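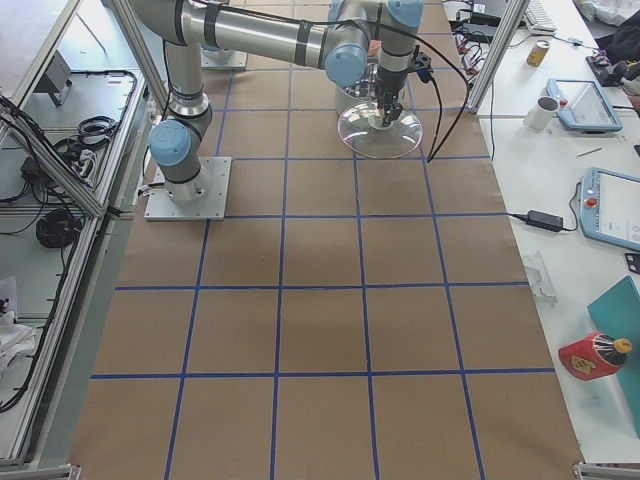

Figura 4.1. Pieza transparente en forma de cúpula y bol de acero inoxidable sobre superficie cuadriculada.

Capítulo 4. Recipientes y tapas en la cocción eléctrica

El capítulo anterior trató las fuentes de calor. Los apartados que siguen se ocupan del recipiente: material, geometría, cierre y accesorios de manipulación. Se supone conocida la relación entre presión y temperatura de ebullición; a nivel del mar, el agua hierve a 100 °C en recipiente abierto.

4.1. Materiales

El acero inoxidable resiste los golpes y los ácidos de uso alimentario, pero conduce mal el calor. El vidrio lo conduce todavía peor y permite vigilar el contenido sin destapar. Los plásticos transparentes admiten un uso similar en frío, y su temperatura máxima de servicio debe consultarse en cada caso. Por simple inspección visual no siempre es posible distinguirlos del vidrio.
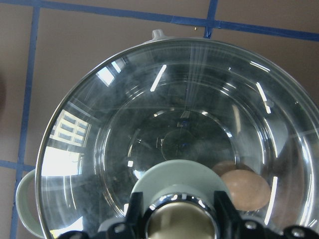
Figura 4.2. Recipiente transparente con asa de color verde menta pálido. En el fondo, dos piezas redondeadas de color tostado.

Las asas se fabrican por lo general en un material menos conductor que el cuerpo. Un asa lateral en forma de lazo separa la mano del borde y facilita el vertido, a cambio de ocupar más espacio en el armario.

4.2. La tapa

Una tapa cumple dos funciones: reduce la pérdida de calor por evaporación y retiene las salpicaduras. Se distinguen la tapa de apoyo, que descansa por su peso, y la tapa de cierre, con junta y bloqueo. En este capítulo se estudia solo la primera; la segunda corresponde al apartado 7.2. 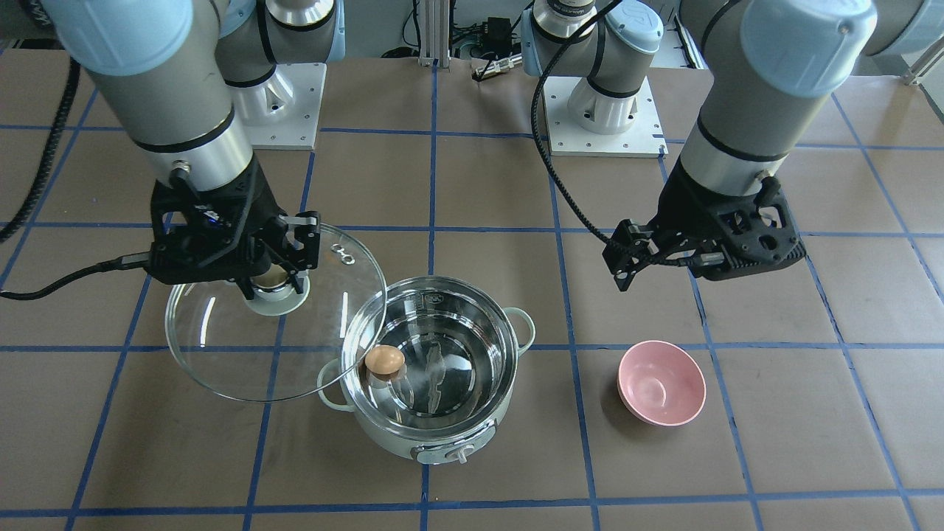
El pomo se sitúa en el centro para que el peso quede repartido al levantar la tapa. Al destapar una olla en ebullición, el borde más alejado del operador se eleva primero, de modo que el vapor salga en dirección contraria a la cara y las manos. Los orificios de ventilación evitan la sobrepresión y deben mantenerse libres de residuos de almidón.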